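Ticket 1648 - Itley store, stock sync dropping items
Opened 21 Feb 2025, priority: high

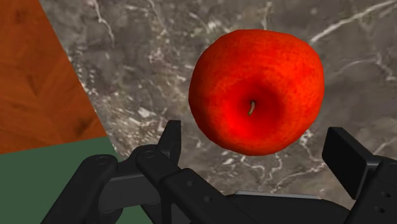 Nightly sync from Nilico to the Itley web shop finishes with a green check but the shop is short. Source has 1,746 items. Shop shows fewer every morning, and not the same ones missing each time. Customers calling in to ask why the stuff they bought last week is gone.

Already tried before opening this:
- restarted sync service, no change
- cleared shop cache, no change
- ran it by hand at noon, all items came over fine
- ran it by hand again at close, short again

So it's something about the evening. Urklow store runs the same version and same schedule, no problem there.

Update 1
Got the log off the Itley box. No errors. Last line is "complete" both on good runs and bad ones, so that's no help. Turned logging up to full and left it for tonight.

Update 2
Full log is better. Bad run pulled 1,648 items and stopped. Looks like the source sends pages and one page came back empty, and the sync reads an empty page as end of list. Marks itself complete. Then cleanup step hides anything it didn't see. That's where the missing items go - they're hidden, not deleted. Un-hid them in bulk from admin, shop is whole again for now.

Turned cleanup OFF at Itley until this is fixed. Means sold out lines will hang around in the shop, store has been told, they can live with it.

Update 3
Why an empty page though. Checked times. Itley backup starts 19 minutes after the sync does and locks the price table while it copies. Urklow backup goes to Yeoh and runs early morning so the two never meet. Itley was moved to evening back in December when the line was slow, and it never got moved back.

Moved Itley backup to early morning, same as Urklow. Left cleanup off one more night to be safe.

Update 4
Clean run. 1,746 in, 1,746 out. Backup also fine, took longer than I'd like but finished before open.

Cleanup back on. Will watch two more nights.

Update 5
Both nights good. Timeout on the page request was set to 170 seconds, left it alone, wasnt the cause.

Still open on our side:
- sync should not treat an empty page as the end. Sent to Nilico support as a bug, they have the full log, no fix date yet
- cleanup should refuse to run if the count drops a lot from last night. Asked for that too
- add backup times to the store setup sheet so this doesnt get moved agian without anyone checking

Lowering to normal. Keep open till Nilico answers. If items go missing again at Itley, turn cleanup off FIRST, then un-hide, then pull the log before restarting anything - restart wipes it.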